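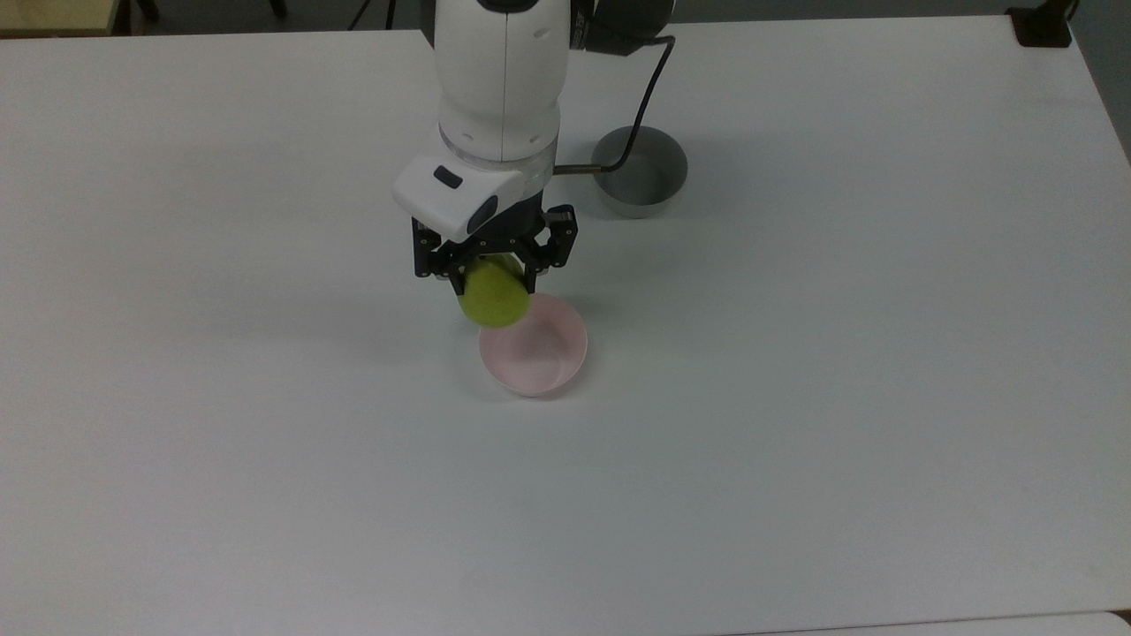
Minutes and notes

Good practice group, June meeting

I took the minutes again, so apologies for the spelling and for my habit of putting in what I think. We started at 10.15, once the Flandex lot had found the right door. People were there from Flandex, Garkora and Wudex, plus two of us from Ho. Last meeting's minutes were agreed with one change: the bit about spare batteries should have gone under storage.

1. Pick and place on the table

Most of the morning went on this. We have one page of rules for moving soft things like fruit from the gripper into a bowl, and everyone has been reading it differently (me included!). Garkora wanted a fixed grip force for every fruit. Wudex said that was fine for an orange and daft for a ripe pear, and I have to say I was with Wudex. What we agreed in the end:

Grip force is set per item and written on the run sheet before the first run of the day.
The arm comes to a full stop above the bowl before it starts going down.
The fruit is let go inside the bowl, below the rim. Dropping it in from higher up counts as a fail, even if it lands nicely.
A bruised or split fruit comes out of use straight away and gets noted.

There was a long chat about what "above the bowl" means. Flandex read it as dead centre, but with a shallow bowl you often come in over the back rim and then shift across, and that seems perfectly all right to me. We settled on "over any part of the bowl, moving to the middle before release". I'm to tidy up the wording.

2. Cables

Wudex raised this one. If the cable to the wrist loops out to the side and there's another bowl standing behind the arm, how much slack is too much? Some people like a big loop so nothing pulls at the connector, others hate seeing it swing about over the table. New rule, and I think a good one: before any run, move the arm slowly through its whole reach with someone watching the cable. If it touches anything on the table, sort it out and go through the reach again. The plug at the wrist gets a look at the same time.

3. Clearing the table

Only the things named on the run sheet stay on the tabletop. Clamps at the corners are allowed as long as they sit outside the reach of the arm, and they need to be on the drawing. Garkora asked whether tripods near the table should be on the drawing too. Yes, if the feet are within 700 mm of the edge. I'd have gone for less, but I was outvoted.

4. Run logs

Flandex brought their log, which covers around 2000 runs, and we went through how they fill it in. Of those, 118 had no reason written next to the fail, just a cross. We all do it – I know I do when it's nearly lunch. From now on a fail with no reason goes back to whoever ran it, and it can't be counted until it's filled in.

5. Checking the finger pads

Still not settled. Ho has been checking pads every 360 runs, Wudex does it every morning whatever has happened, and Garkora goes by eye. I like the morning check because I'd remember it, but Flandex thought it too loose for busy days. Everyone to bring their own pad notes next time.

Actions

Me: reword the release rule and send it round.
Wudex: write up the cable check as half a page, no more please.
Garkora: new table drawing with clamps and tripod feet on it.
Flandex: go back over the fails with no reason.
All: pad notes.

Any other business

Garkora asked if we could do wet fruit next. Carried over. We closed at 12.40, and the next meeting is at Wudex, same start time.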